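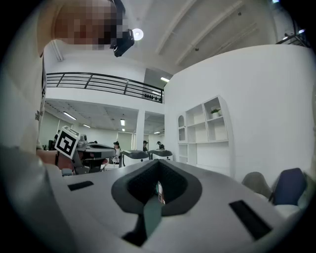 September, 8:40 a.m. Cleaning of the Villa books, notes for the start of the second batch. The count from the old list is 3,408 volumes, and 1,055 of them are through dusting, wiping and the condition slip. The rest are still in their boxes from Haddale. Seating came up again this morning. We have padded chairs in two colors, a grey-green one and a dark blue one standing next to each other, and I want the blue kept for whoever is writing slips and the grey-green for whoever is brushing. Brushing chair gets vacuumed at the end of the day, back included. Slip chair should stay clean enough that we can put a book down on it in a pinch, though please don't.

Light: I tried it with the ceiling lights only and then with the desk lamp added. Ceiling light is fine for reading spines and for writing. It is too even for finding mold on cloth covers. With the lamp held low and off to the side, the fuzzy patches showed up on two books I had already passed, so I pulled both and bagged them. From now on every cloth cover gets a look under the side lamp before the slip is signed. Leather and paper covers too if they came out of the damp boxes (marked with a D on the lid).

Brushes: the soft goat hair one is shedding. Switched to the hog bristle for top edges only. It is too stiff for gilt edges. Gemma Longo has a spare soft one in her drawer and says to take it, so I did.

Sponges: used 12 from the Clisar pack so far. They go grey fast on the top edges and then start putting dirt back on. I have been cutting each one in four and throwing a piece out once all its faces are dark. Cut with the long blade on the board. Scissors leave crumbs.

Cloth covers, light colors: no damp cloth at all. I tested barely damp cotton on the back board of a scrap volume and got a tide line that did not come out. Dry sponge, short strokes, one direction, stop when the sponge stops picking up. Stamped designs get skipped and done last with a dry brush. Gold stamping on the scrap volume dulled where I rubbed it with the sponge.
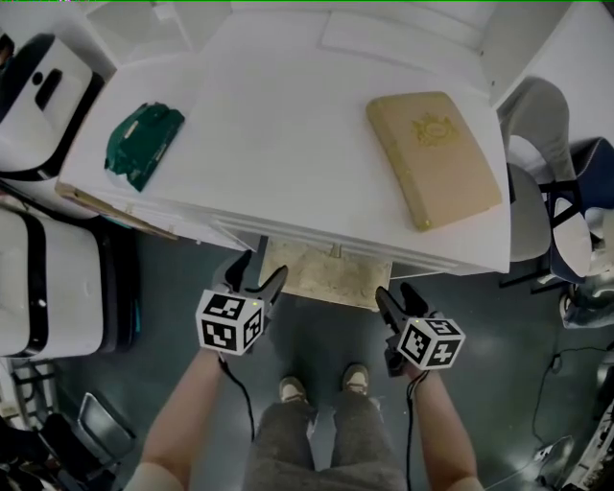 Do we clean the top edge before or after the covers?

Top edge first, book held shut tight with the spine a little higher, brushing away from the spine. Dust that falls on the covers comes off in the next step.

Time per book: with two people working and no repairs, almost 3 minutes. Anything with loose boards takes far longer and should go straight to the repair shelf with a cotton tape tie, knot at the fore edge. Ubaldo Fiore has been tying them at the spine and it leaves a dent in the soft ones. Told him, he is redoing them.

Loose stuff found inside books: pressed leaves, a tram ticket, a seed packet, somebody's list of jam jars. Each goes in a paper sleeve with the book number and the page number in pencil. Do not put it back in the book. The ticket had left a brown shadow on both pages.

Slips: the column for "odor" is getting filled in with all kinds of things. Let's stick to none, slight, strong. Smoke goes in the notes.

To do:
Ask Wolturstead whether they still want the duplicates, and in what boxes.
More cotton tape, the flat kind.
Vacuum filter, check and change.
Move the D boxes away from the radiator.
Re-check the last shelf of the first batch under the side lamp. I don't trust my passes there.

4:15 p.m. Did half of the re-check. One more pulled, inside back hinge. Gemma has the rest of the shelf for tomorrow.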